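Gakwood Workshop > Notebooks > Finishing bench

We use cookies to remember your notebook settings. Accept / Manage

23 January 2024
Xiaoyan Jiang

Second go at the Prustent wax oil. The sales sheet still claims it cures hard overnight and shrugs off water. I don't buy it. The September boards took 4 days before I could drag a thumbnail over them without leaving a line, and that was in warm weather.

Cut 11 test pieces from the same ash board, sanded to 180. Five got Prustent, five got our usual Skaketti oil, one left bare. Two thin coats, wiped back after 60 minutes. Wan thinks 180 is too coarse for a fair test. Maybe, but it's what we do on real jobs, so it stays.

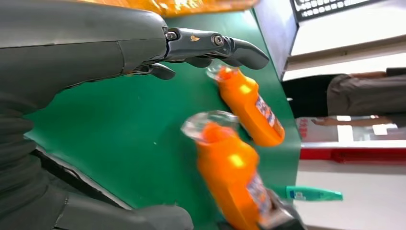
Water rings: glass left standing on each piece until morning. Faint ring on three of the Prustent pieces, two of the Skaketti. I wouldn't read anything into a gap that small. The bare one looks awful, as it should. Coffee marked everything.

Smell is better with the Prustent, I'll give it that. Sheen is patchier near the end grain, and a third coat didn't fix it. Could be my wiping. Could be batch 2867, which poured thicker than the last can.

What bugs me is that the sheet never says what wood they tested or how warm the room was. Without that, "overnight" means nothing to us.

Not switching yet. Want to repeat on oak with the heater off, and have Wan do the wiping so it isn't all my hand. Pieces are on the top rack, numbers penciled on the back. Please don't stack them.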